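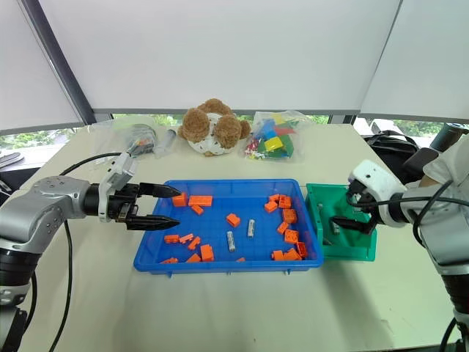
Figure 6.1 A two-arm bench set up for a sorting trial. Orange blocks and batteries share the blue tray; the green bin is on the right.

Chapter 6
Comparing Grippers on a Mixed Tray

In this chapter you will learn:
how to write a trial that two different grippers can both attempt
how to record a failed grasp so that someone else can use the record
how to decide when two results are far enough apart to matter

6.1 Starting with the task

Chapter 5 dealt with what a maker tells you about a gripper: opening width, closing force, payload and the weight of the gripper itself. Those figures are needed, but they will not tell you which of two grippers to buy. For that you have to run both of them on the same task and write down what they do.

The task used in this chapter is simple to state. Batteries are mixed with building blocks in a shallow tray. The robot must pick out the batteries and leave the blocks behind. A person can do this without looking very hard. A two-finger gripper finds it harder, as a battery is round and can roll, and the blocks around it leave little space for the fingers to come down.

The trial plan follows one drawn up by Chaltu Tufa at the Lillby test room, where two finger sets, the Skitus and the Kallum, were compared. The Skitus fingers are the narrower pair. The Kallum fingers are wider and have a softer pad. Each set was given 1000 attempts, making 2000 in all, and the work took 14 working days in May.

6.2 What counts as an attempt

Before any trial, agree on what an attempt is. In the Lillby plan an attempt begins when the fingers pass below the height of the tray rim and ends when they rise above it again. If the fingers close and open twice before rising, that is still one attempt. An attempt is a success only if exactly one battery is lifted and then released over the target bin.

This leaves several kinds of failure, and they should be recorded separately. The fingers may close on nothing. They may lift a block. They may lift a battery and a block together -- a common result in a crowded tray -- or they may lift the battery and drop it on the way. A single column headed "failed" hides all of this, and it is usually the kind of failure that tells you what to change.

6.3 Where the camera sits

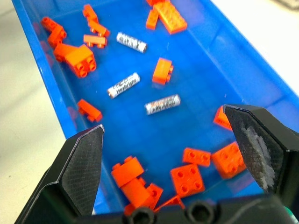

Figure 6.2 The tray from the wrist camera. Three batteries lie near the centre, with a pile of blocks between the open fingers.

A camera at the wrist gives a close view of the place where the fingers will meet. It also has the fingers in view at all times, and they can hide part of the tray. A block behind a finger may not be seen until the wrist turns. A camera placed higher up sees the whole bench and both arms, but small gaps between parts are harder to judge from there.

Use the same cameras, in the same positions, for every gripper you compare. If a new set of fingers is longer and covers more of the wrist view, do not move the camera to make up for it. Note the loss of view as a property of that gripper.

6.4 Two arms and one tray

With two arms there is a further question: which of them is being tested?

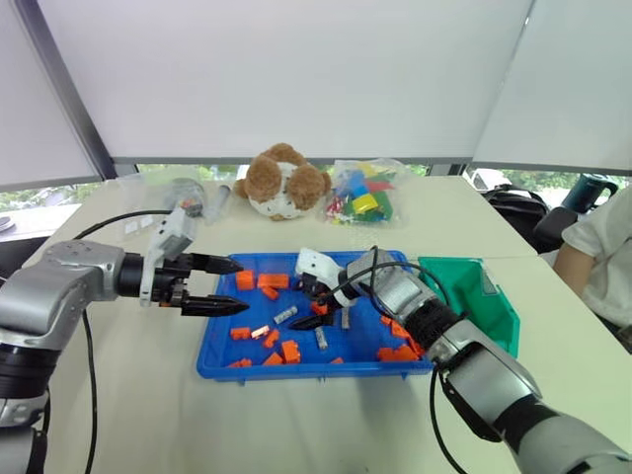

The Lillby plan allowed only one arm below the rim at a time. The other had to wait outside the tray until the first was clear. This made the trial slower, but it meant that every block knocked out of place could be charged to one arm. The Bhardwaj controller used for both arms has a setting for shared space, and it was left at the same value throughout.

Swap the grippers between the arms halfway through. Arms of the same model do not always behave alike, and without a swap you cannot tell a good gripper from a good arm. In the first half of the trial the Skitus fingers led by 108 successes. After the swap the lead was much smaller, and Section 6.7 looks at how to read a result of that sort.

6.5 Laying out the tray

The blocks and batteries should be tipped in, then left as they fall. Do not tidy them. A person who straightens a few parts before each run will tend to make the tray easier, often without meaning to. Reset the tray after a fixed number of attempts, and write that number at the top of the record sheet before the first run.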